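Getting stains and smells out of plastic dishes

Posted 18/05/2023 by Myrtle Dunleavy

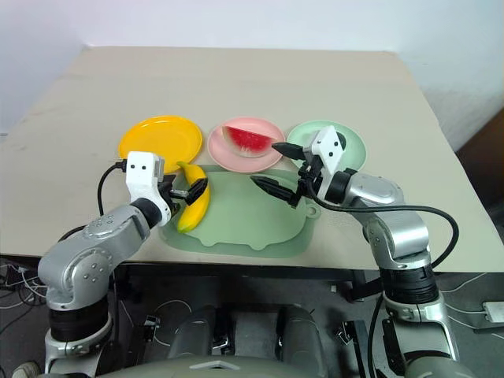 Plastic plates and bowls last for years if you wash them the right way, and they look terrible in a month if you don't. Most of the trouble comes from tomato sauce, curry and anything else with oil and color in it. The oil carries the color into the surface, and every fine scratch gives it somewhere to sit.

Rinse in cold water first. Hot water on a saucy plate spreads the grease before the soap gets to it. Once the loose food is off, wash in warm water with dish soap and a soft cloth. Keep the green scouring side of the sponge for pans.

Orange stains

Make a paste of baking soda and a little water, spread it over the stain and leave it for half an hour. Rub with a damp cloth and rinse. If there is still a shadow, set the plate outside in full sun for an afternoon while it is damp. Sunlight fades tomato stains better than anything I have bought. Bring it in after that, as brightly colored plastic will fade too if you forget it for a week.

Smells

Onion and garlic hang on in lidded boxes more than in plates. Fill the box with warm water, add a spoonful of white vinegar and leave it overnight with the lid off. Wash the lid separately and run a toothpick wrapped in cloth around the groove. A crumpled sheet of newspaper shut inside a dry box for two days also works – Shoshana Strickland told me that one, and I was slow to try it.

Never mix vinegar with bleach. I don't use bleach on dishes at all.

Greasy film

A plate that feels sticky after washing usually has old grease on it. Wash it again with fresh water and fresh soap, then rinse with 500 ml of water and a tablespoon of vinegar. Dry with a clean towel. If the towel smells of fabric softener, use another one, or you put the film straight back.

The dishwasher

Check the bottom of the piece for a dishwasher mark. Top rack only, away from the heating element. Light pieces flip over and fill with dirty water, so wedge them between heavier things. Skip the heated dry.

Placemats

Wipe them after each meal and wash both sides in the sink once a week. Crumbs underneath scratch the table. Dry them flat – hung over the faucet they take on a curl, and it is a nuisance to get out. A curled mat can be soaked in warm water for ten minutes and left under a cutting board until morning.

When to throw it out

Cracks, deep knife cuts and a chalky surface that comes off on your finger are all reasons to stop eating from a plate. I put old ones under flowerpots. They do well on the porch until the first hard freeze, usually in January here in Cedham, and then they split.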